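Oct 16, 2026

# Publish the measurement, then the rating

Varkville's building department now accepts a single acoustic rating for the wall between two apartments. The number comes from a lab test on a sample panel. I think this is a mistake, and the fix is cheap.

A lab panel has sealed edges and no outlets. A built wall has gaps at the floor, back-to-back boxes and a duct that somebody cut in late. In May I measured 18 party walls in the Rondwood blocks, all built to a rated design of 48. Only 2 reached it on site. The median shortfall was five points, and one wall missed by 13.
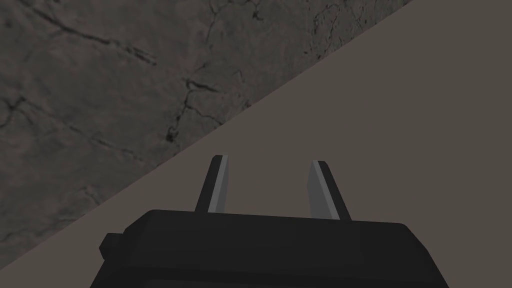
Shortfalls of that size matter to tenants. At five points below the design value, raised speech next door goes from a murmur to something you can partly follow. The lease says nothing about it, and the inspection form has no box for it.

The usual objection is cost. A field test takes a loudspeaker, a meter and about an hour per wall. Testing one wall in ten would catch most repeated faults, such as unsealed bottom plates – the defect I found most often at Rondwood. 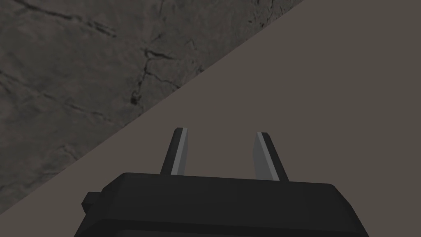

A second objection is that field results vary. They do. Room size, furniture and the path through the floor slab all shift the result. The standard methods already correct for part of this, and the remaining spread can be stated as a tolerance. A result with a known tolerance is more useful to a buyer than a lab figure for a wall that was never built.

I would require the field value on the occupancy certificate, with the lab rating printed beside it.

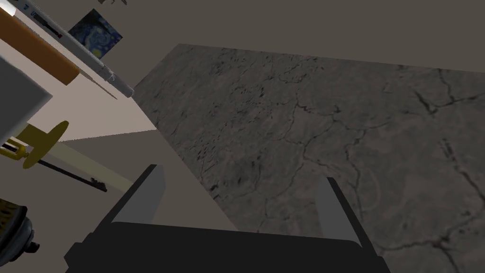 Arwel Phillips read a draft and objected that builders would simply choose their best wall for the test. He is right about the risk. The city should pick the walls, after the drywall is finished and without notice.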